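Descaling taps and keeping a basin drain clear

Limescale builds up fastest on the aerator, the small mesh insert at the end of the spout. Unscrew it by hand, or with a cloth round the jaws of a spanner, and note the order of the parts. Soak everything in white vinegar for 4 hours. Brush the mesh with an old toothbrush, rinse, and refit the washer flat side up. 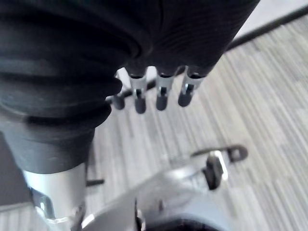 Vinegar should be kept off plated finishes — it dulls them if left on. For the body of the tap, use a teaspoon of citric acid in 400 ml of warm water, wipe on, and rinse within a minute.

The trap needs clearing twice a year. Put a bucket under it, undo both nuts and push a bottle brush through the bend.
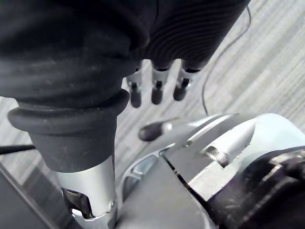
One reader in Trundley writes that her nuts would not seal after cleaning until she turned the tapered washer round. The taper faces the joint, and the nut needs hand pressure only. Overtightening splits plastic threads.

Silicone round the basin should be cut out once it turns black underneath. Surface mould can be treated with thin bleach on a strip of kitchen paper, left overnight. Never use bleach in the same session as vinegar or citric acid. 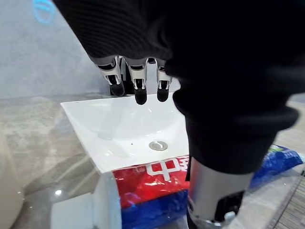

Culo asks whether soda crystals are safe in plastic waste pipes. They are, dissolved in hot water from the tap — boiling water can soften the joints.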